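Re: [screen-trade] Clamwood order for second season?

On Wednesday, January 11, 2023, a list member wrote:
> Has anyone seen confirmation that Clamwood renewed the Andton
> series? A trade newsletter says yes, but I can't find a release.
> Also curious whether the crew is staying in the same studio.

The renewal is confirmed. Clamwood sent the notice to distributors yesterday and the public release should follow this week. It's eight episodes again, with Bozkurt Pictures producing and Jendero handling sales outside North America.

The studio question is more complicated. Season one was shot on Stage 2 at Andton, and that lease ended in November. Bozkurt has asked for the same stage but another production has a hold on it through spring. If the hold isn't released they will move to the smaller building across the lot — same owner, lower ceiling, and no standing water tank.
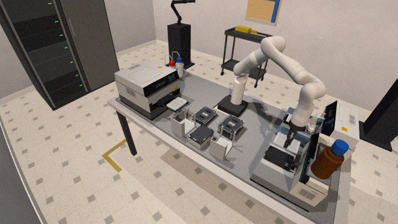
Robot arm and well plate, computer rendering.

On the schedule, the notice lists 104 shooting days, split between two units. I would treat that as a planning number. Last season's also changed after the first scripts came in.

> Does anyone know if the regional credit still applies?

It does, but they have to file again for each season. The application is number 3191 on the film office's public list, and it was still marked pending when I checked this morning. The filing gives 545 local hires, counting background players, so don't read that as crew.

Jendero has not announced any new territories. The existing deals cover the first season with an option on the second, and buyers normally get 30 days to decide once they receive the formal offer.

I'll post the release to the list when it goes out. If anyone has the first-season delivery dates by territory, please send them to me off-list. My copy is missing the last page.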